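Mid-Year Examinations: Notice to Families

Print this page | E-mail this page

Wednesday, January 23, 2019

Mid-year examinations at Canden School begin next week and run for 10 school days. Written papers will be held in Marwat Hall. The oral English test, which includes reading aloud and a short talk, will take place in the Nultgate wing.
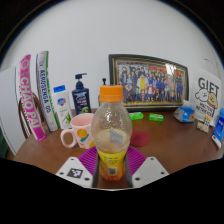 Students in the upper grades will sit 2 papers in mathematics. Calculators are permitted in the second paper only. A student who misses a paper through illness must bring a doctor's note within 4 days of returning — notes received after that will be considered by the head of grade.

The revised syllabus for integrated humanities, introduced in August, will be examined for the first time. Map reading now carries more marks than in previous years, and 73 students are entered for the paper. 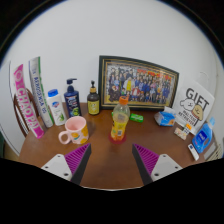 Kamran Baloch has asked that families look over the map unit with their children before the first paper, as the questions will draw on the whole of it and not on the last chapter alone. Review sheets may be collected from the Davulari Library during lunch.

Print this page | E-mail this page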